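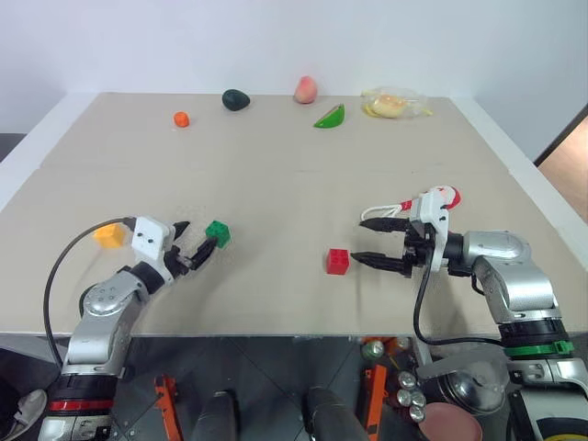
Pallavi Negi asked during the school program in August why a robot hand with only two fingers would ever be chosen over one with five, like ours. Her question has been put to the Wollisbridge Learning Office many times in different words, and the answer is given below for readers ages 8 to 12.

What is a gripper?

A gripper is the part of a robot that takes hold of things. It is fixed to the end of a robot arm, in the same place where your hand is joined to your own arm. The arm carries the gripper to an object, and the gripper closes on it.

A gripper with two fingers works much like your thumb and first finger when you pick up a pencil. It has few moving parts, so there is less to break and less to control. A hand with five fingers can hold an object in many more ways, but each finger must be told where to go and how hard to press.

Why test with toys and food?

A toy block has flat sides and keeps its shape. If a gripper closes on it from the correct direction, the two fingers rest against two flat faces. A peach is a harder test. It is round, so the fingers touch it only in small places, and it can bruise. An avocado may be wider at one end than at the other. A thin plastic bag is harder still – it folds and crinkles when it is touched, and a camera may see the shine on the bag more clearly than the bread inside.

Testers use easy objects and difficult objects on the same table. A gripper that does well with blocks may do poorly with fruit.

How are two grippers compared?

The test must be fair. At Wollisbridge, each set of fingers is given the same objects, the same arm and the same number of tries. In one comparison, two sets of fingers named Illia and Lollus were given 500 tries each, for a total of 1,000. A try was marked as a success if the object was lifted and held for seven seconds.

Illia succeeded 348 times. Lollus succeeded fewer times overall, but it dropped less fruit. Koen Martens, head of testing, decided to keep both sets. Illia is now used for blocks and boxes, and Lollus for soft objects.

Why use two arms?

Some jobs need two hands. Try to open a bag of bread with one hand behind your back, and you will soon see the difficulty. With two arms, one gripper can hold the bag while the other pulls. The controller – the computer that tells the arms how to move – must also keep them from bumping into each other.

Try it yourself

Ask an adult for two wooden spoons. Use them as a gripper to move a block, a piece of fruit and an empty bread bag from one side of a table to the other. Make ten tries with each object and write down every success and every drop. Then wrap a rubber band around the end of each spoon and repeat the test. Change nothing else.

Classes may send their results to Berenice Salinas at the Learning Office. Please include the name of the school and the grade.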